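Plurkbridge Bench Layout Kit, Tabletop, for Two Hand-Held Grippers
Part no. 613-T

Supplies the printed layout rules, check cards and marker wipes for recording tabletop tasks with finger-mounted tags. Grippers, table and props are not included.

Layout rules, revision of August

1. Hang a plain dark cloth behind the table. Lettering on the cloth is allowed if it stays in place for the full session.
2. Keep both finger tags clean and free of tape. Replace any tag with a lifted corner.
3. Stand bottles on a coaster.
4. Reset loose items between runs using the check card.
5. Stop work if a hand enters the space between the two grippers.
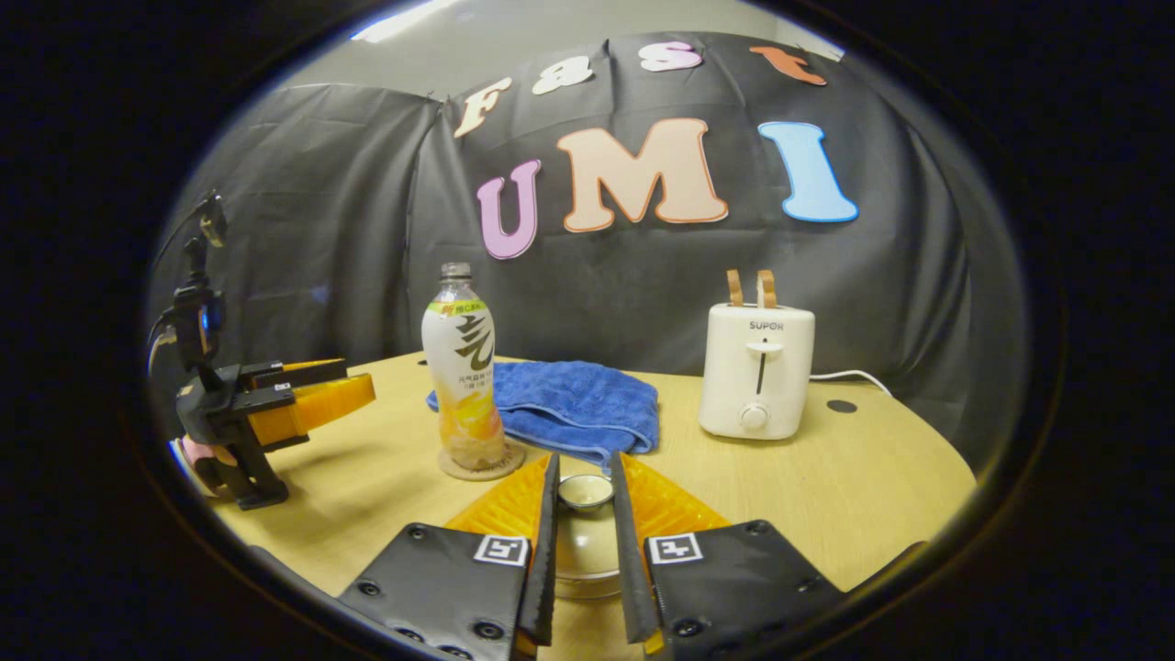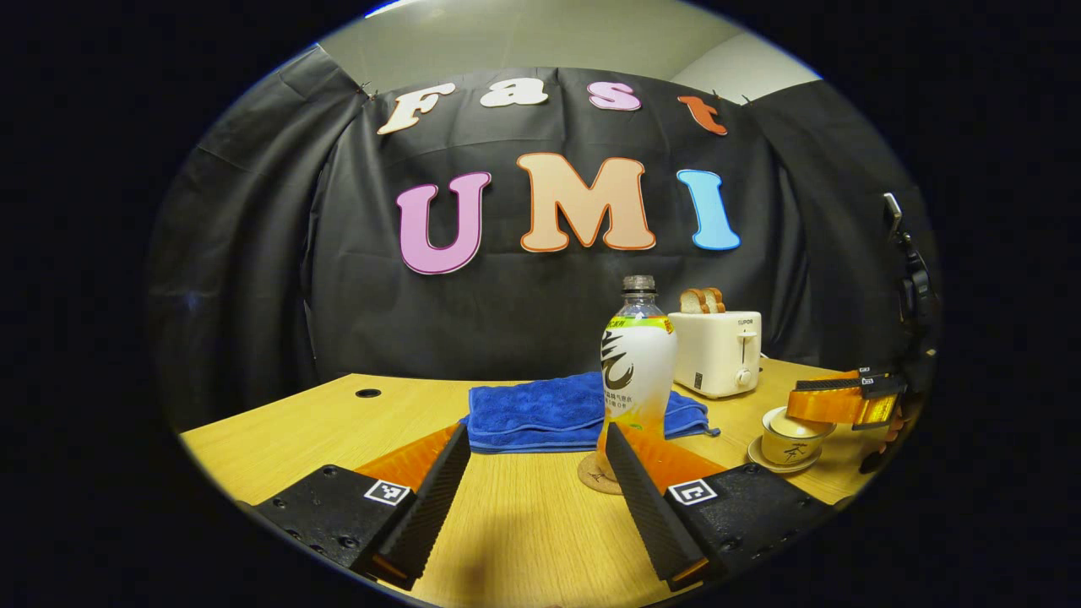

Tabletop with towel, bottle on cork coaster and two-slot toaster; second gripper at left in the first view, at right in the second.

Toasters and other powered props: route the cord toward the back of the table. Do not plug in unless the task sheet calls for heat.

Contents
Check cards, laminated: 60
Marker wipes: 83
Rule sheet, letter size: 1

Shipping weight: 1,113 g

Rule sheet written by Inese Jõgi and checked by Murali Poduval. Replacement cards are sold separately by Paulauskas. Quote the part number when ordering.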